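3.2 Marker Tracking and Pose Recovery

Each hand-held gripper streams wrist-camera images at 60 Hz to the Kovska recording node, which estimates the camera trajectory by visual-inertial odometry. Drift is corrected against a map of the room built before the first demonstration. In two-handed tasks the relative pose of the grippers matters more than either absolute pose, and we recover it from the square fiducial marker on top of the second gripper whenever it enters the other gripper's view (Figure 3). Detections pass through a distortion model fitted to the full fisheye image, as a pinhole approximation failed near the border. 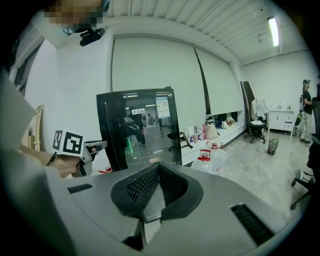 Figure 3. Wrist-camera view containing the second gripper and its marker. The glass door reflects part of the room, including people.

3.3 Rejection of Reflected Features

Features tracked on glass violate the static-scene assumption. The Skjelbred filter, a module of our mapping back end, tests each landmark for a consistent depth over a sliding window of 30 frames and removes those that fail. Landmarks behind a known glass plane are removed at once. The planner receives a trajectory only after the filter has run, and segments with fewer than 600 remaining landmarks are returned to the operator for recording again.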